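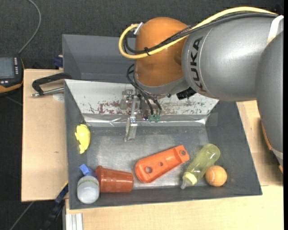 4.2 Cable dressing and pendant placement

I'll admit I used to think cable rules were the dull end of a safety document. Then we sat down to write the practice notes for the Puminard bin-picking cell and they took up more room than the speed limits did! So we've given them their own section.

Our first rule is that every line crossing the wrist gets a service loop, and that the loop is checked with the arm at full rotation before anybody signs the sheet. Figure 3 has the kind of layout we mean: the yellow cable and the black bundle run along the arm link together, a small tie holds them in front of the orange wrist housing, and there's a loop left over on the side. Bukola Okafor wanted a hard number for loop size in the notes. I argued for a movement test instead - we kept both.

The second rule covers the handheld control. It stays beside the cell, within reach of the operator, with its own cable kept out of the bin (you'd be surprised how many drafts forgot to say so).

Clamps are the third. Boards and bins get clamped down before a run, and any spare clamp goes back on the rack. We were a bit slack about this at Plundton, and the wording is firmer now.

We inspect the ties every 2,000 picks and change the wrist bundle at 3,000, whatever it looks like. The Cabrera site logged 804 picks in July, so for them an inspection comes up only now and then, and I'd add a monthly look as well.

Figure 3. Arm, wrist cabling and gripper over the picking bin, with mixed loose items inside.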